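Chapter 4
Sorting Small Things

I moved into my first apartment one May with a box marked "bathroom," and I lived out of that box for 16 weeks. Every morning I dug for my toothbrush under the cough drops and a hair dryer I didn't even like! My roommate, Naveen Bisht, kept his things in an old jam jar and was always out the door before me. I was annoyed by that jar for a long time before I got one of my own.

So let's start this chapter small, with toothbrushes (yes, a whole section on toothbrushes). They're cheap, everybody has them, and they raise the question we'll keep coming back to: which things are in use, and which are only waiting their turn? I call the first group "live" and the second "stock." Live things stand up where a hand can find them. Stock stays in its wrapper and goes somewhere else. 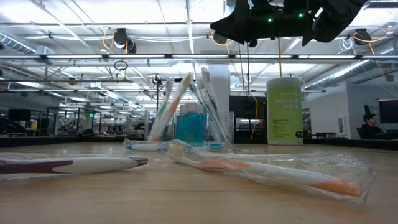
Figure 4.1 Toothbrushes and mouthwash in a clear holder, with packaged toothbrushes on the table.

Look at the wrapped ones first. In my system those are stock, so they'd go in a drawer or a bin with a label. The mouthwash I'd keep with the upright brushes, and I'd give the wipes their own shelf, but you may well disagree, and we'll argue about shelves in Section 4.3.

Before you read on, go empty one bathroom drawer onto a towel. Make two piles, live and stock, and write down anything that won't go in either. You'll need that list for the first activity.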